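Fluvemgate library hours to change from September

Fluvemgate Public Library will open earlier on weekdays and close later on one evening a week under a new timetable approved by Council on Tuesday.

From the first week of September, the doors will open at 8.30 am instead of 10 am, Monday to Friday. The Song Street branch will stay open until 9 pm on Thursdays. Saturday hours at both sites remain the same.

The changes follow a survey of members held over autumn, which drew 1,091 responses. Of these, 273 asked for an earlier start and 113 asked for at least one late evening.
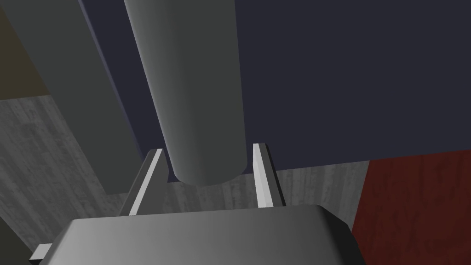

Library Services Manager Rekha Arumugam said the earlier start would suit shift workers and parents on the school run.

"Our members told us they wanted to return books and use the study desks before work," Ms Arumugam said. "We have been able to do this within the existing budget by moving some shelving and processing work to the afternoon."

Councillor Widad Hourani, who moved the motion, said the Thursday evening would be reviewed after six months – attendance figures will be reported to Council at that time.

The homework club at Song Street will move to the upstairs meeting room and begin at 4 pm. Families already enrolled do not need to register again.

After-hours return chutes will continue to operate at both sites. Members with holds due for collection in the changeover week will receive an extra three days to pick them up.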